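Comparing Two Grippers for Soft Objects
Teresa Szulc and Henryk Wróbel, 1/14/21

We started this project in December with one idea: give the same arm two different grippers and find out which one handles soft things better. The Deleck is a plain two-jaw gripper. The Fontana has thick rounded fingers, and we loved it from the first day - even though it took us 11 tries to get it mounted straight!

Each gripper got 158 grasps, with the wrist camera running the whole time. We kept the closing speed at the same setting for both.

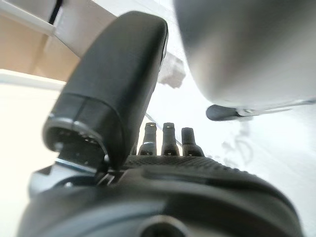 Why not test on hard blocks as well? Both grippers had already handled blocks fine in our warm-up runs, so blocks wouldn't have told us much.

The Deleck was faster on every object. The Fontana dropped far fewer of them, and it hardly ever crushed a paper cup. Our controller, the Uvum, logged a reading every 400 milliseconds, and we now think that was too slow - some slips fell between two readings. Next term we want to fix that first, then try wet sponges.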